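# Registering a Team for the Hanaline Beach Football Tournament

Guidance for club secretaries and team managers. Last revised October 22, 2025.

The tournament is played each March on the sands at Trondel. Clubs wishing to enter must complete the steps below in the order given. Entries made by telephone are not accepted.

## Before you begin

You will need:

- your club's affiliation number
- a squad list showing full names and dates of birth
- the name and contact details of one responsible adult
- proof of public liability cover
- a method of payment for the entry fee of £100

Last season 623 players were registered and 497 took part in at least one match. The difference was made up largely of players whose forms were incomplete on the opening morning. Managers are asked to check every entry before submitting it.

## Step 1: Create a club account

Open the entry page and select "New club". Enter the affiliation number exactly as it appears on your certificate, including any leading zeros. A confirmation message will be sent to the address you provide — follow the link in it to activate the account.

Clubs that entered last year should use their existing account. Creating a second one will delay the application.

## Step 2: Choose a section

Two sections are open. The Brasier Section is for adult teams and the Gidey Section is for teams of players under sixteen. A club may enter both, but each team requires its own form and its own fee.

## Step 3: Submit the squad list

A squad consists of five players on the sand and up to five substitutes. Goalkeepers must be marked with the letter G. Players may not appear on more than one list.

Changes can be made online until 3 days before the first match. After that point, only injured players may be replaced, and a note signed by the team manager must be handed in at the registration tent.

## Step 4: Register your colours

State a first and a second shirt colour. Where two teams have registered the same first colour, the side named second on the fixture list will change. Bibs are available at the pitch, but clubs should not depend on them.

## Step 5: Confirm your arrival

Select a reporting time and print the team pass. The pass must be shown at the vehicle gate and again at the registration tent.

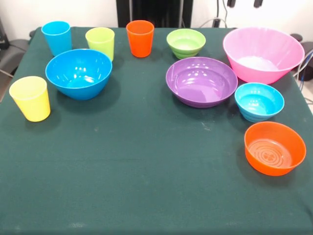
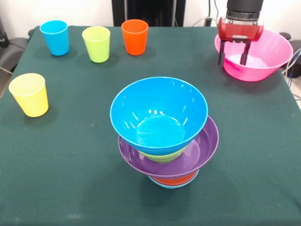
Refreshments for squads are ordered on the same form as the team pass. Enter the number of players and staff, and list any allergies in the box provided. Drinks are served in reusable plastic cups similar to the blue, green and orange ones shown in both photographs, and teams are asked to return them to the serving table after each match. Glass may not be taken onto the sand. Hot meals are not supplied, although managers may bring food for their own squad.

## Withdrawals and refunds

A club that withdraws before the draw is made will receive a full refund. No refund is given after the draw. Notice of withdrawal should be sent through the club account, quoting the entry reference printed at the top of the team pass.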